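Re: [bench-learning] Nusgate tulip set, first batch up
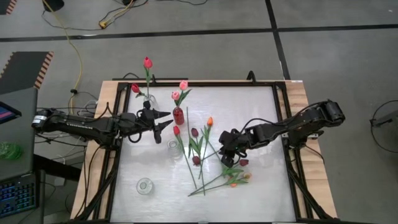 I've been through the notes twice now and I still don't see what 300 more of these buys us. Munther wrote:

> We have 289 usable episodes of flower arranging on the two-arm
> table. Target is 938 by the end of October. Ivari will train on
> whatever we have at that point and Cordier gets a copy. I expect
> the policy to generalize to most cut flowers.
> Munther Mansour

Most cut flowers? It's tulips. Red, pink, orange, a couple of dark ones, all with the same kind of stem and the same broad leaves. Changing the color gives the network something easy to ignore. Show me a rose, or a stem with a kink in it, and then we can use the word generalize.

The glass bothers me more. A clear vase and a red one on a flat pale surface is a hard case for the cameras, fine, I like hard cases. But who is checking that the arm goes for the mouth of the vase and hasn't just memorized a spot on the table? When we did cups at Troneck we had a lovely success rate until somebody moved the rack 11 centimeters. After that it was garbage, and we'd already paid for the data.

Also, what counts as "usable"? If the operator drops a stem and picks it up again, is that in or out? I'd keep those. A pile of tangled stems is where things go wrong, and if you throw out every fumble the thing never sees a recovery.

Before anyone records another hour, could we hold out one vase completely and test on it? I'll score the runs myself if I have to.

1 reply · 0 shares

This site uses cookies to keep you logged in to the list archive. Accept | Settings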